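Storing Jarred Goods on Open Kitchen Shelves

Light and heat

Open shelving exposes food to more light and a wider range of temperatures than a closed cabinet does. Dried herbs, ground spices and nut butters are affected first. Whole spices, salt, sugar and vinegar tolerate open storage well. Coffee beans do not, and should go in an opaque container or behind a door.

The shelf should not receive direct sun at any time of day. Check it in the morning and again in late afternoon, as the angle changes through the year and a wall that is shaded in June can be fully lit in October. If the sun reaches the shelf, move the jars to another wall or fit a blind. Tinted glass slows fading but does not prevent it.

Heat is the second concern. A shelf directly over a cooktop gets steam and grease every time a pan is used, and jar lids there loosen and stick by turns. Mount food shelves to one side. Keep plates or pans on any shelf that has to be over the burners.

Fixing a shelf to a tiled wall

Drill in the grout line where the bracket spacing allows it. Where a hole must go through a tile, cover the mark with masking tape, start with a carbide or diamond tile bit at low speed, and leave the hammer setting off until the bit has cleared the back of the tile. Use an anchor that seats in the wall and not in the tile itself, or the tile will crack when the screw is tightened. Seal the hole with a small amount of silicone before the bracket goes on.

Hidden-bracket shelves need more care. The rod must enter a stud or solid masonry. Check the rating printed on the bracket packaging and load the shelf to half of it. Full glass jars are heavier than they look, and people lean on shelves.

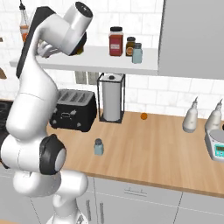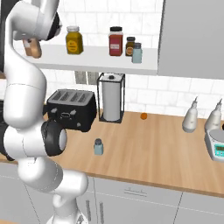
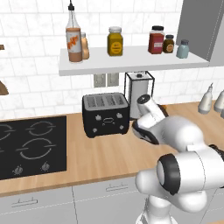 Sort the shelf by how often an item is opened. Daily items go at the end nearest the work area, weekly items beside them, and anything opened less than once a month belongs in a cabinet. Leave a hand's width of clear shelf for setting down a lid. Jars of mixed height can share one row, as the tall red jar and the small dark brown one do on the tiled wall, provided the short ones are not placed behind the tall ones. Shelf depth should be no more than 2 jars. Past that, the back row is forgotten and expires.

Labels

Label the front of the jar and not the lid. Lids get swapped during washing, and a lid label cannot be read on a shelf above eye level. Write the contents and the month of opening. Pencil on paper tape is adequate and comes off with warm water. For store-bought jars, keep the original label and add a strip of tape below it.

Labels that have gone brittle can be removed with cooking oil. Rub it in, wait 14 minutes, scrape with a plastic card, then wash with dish soap. Repeat for the adhesive if needed. Do not use a metal blade on glass that will later hold hot contents, as scratches weaken it.

Stuck lids

Run the lid only under hot tap water, dry it completely, and turn it with a rubber glove. If it does not move, slide the tip of a spoon under the rim and lift until the seal clicks. Do not strike the lid on the edge of the counter. Wipe the threads with a damp cloth before closing the jar again; dried sugar or oil on the threads is the usual cause of sticking.

Cleaning schedule

Weekly: wipe the front edge of the shelf and the tile behind the most used jars.

Monthly: take everything down, wash the shelf with warm water and a little dish soap, and dry it before reloading. Check the brackets for movement. A shelf that tips forward under hand pressure should be unloaded and refitted the same day.

Twice a year: clean the grout behind the shelf with baking soda paste and a stiff brush. Rinse twice. Vinegar should be kept off unsealed grout and natural stone.

Refilling

Never top up an old jar with new stock. Empty it, wash it, let it dry overnight with the lid off, and then fill it. Flour and grain should be frozen for four days first if moths have been seen in the kitchen. Leave a small gap under the lid so that the contents can be stirred or scooped without spilling.

Notes by Manju Dhillon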